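Home | Syllabus | Notes | Labs | Handouts
Last updated: 30th January

Notes 7 - two arms, one planner (Joswood lab track)

Picking up from the grasp stuff. Read the Ivo config file before lab, most of last week's crashes were bad frames and not bad code.

Why two-arm is harder
- 7 joints + 7 joints, one search space if you plan them together. Gets slow fast.
- cheap way: plan arm A, freeze it, plan arm B around it. Fine when one arm just holds.
- not fine when both have to move to meet. Then plan jointly or time-stamp the paths.

Task split for the rack exercise
Holder arm: grip rack, stiffen, report "held". Mover arm: cup, approach, line up, lower, release. Mover does NOT start approach until holder reports. Put this in the state machine, not in a sleep().

Perception
Plodham node gives cup pose + rack pose. Drop anything scored under 95. Thin wire gives lousy depth so fit the rack from its outer rails, dont trust single points. Inside grip on the cup = the finger hides part of the rim, so once grasped take the pose from the arm and stop asking the camera.
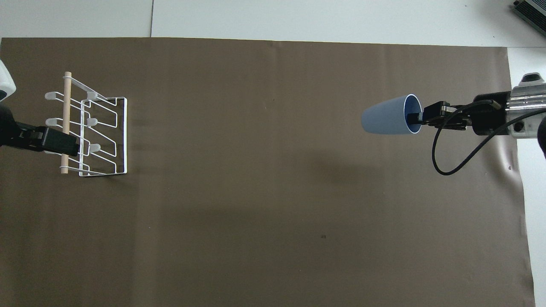

Left gripper on the rack, right gripper holding the cup by the rim. Wide gap still to plan across.

Collision checks
- attach cup to the gripper link after grasp. Everyone forgets.
- cable loop under the wrist isnt in the Boonchu model, pad it yourself
- planner cap: 1,000 samples, then replan from current state

For lab: run 64 trials in sim, log fails by stage (grasp / approach / lower / release). Hand in the log and your state diagram, one page. Force thresholds come in the next set, leave the defualts alone for now.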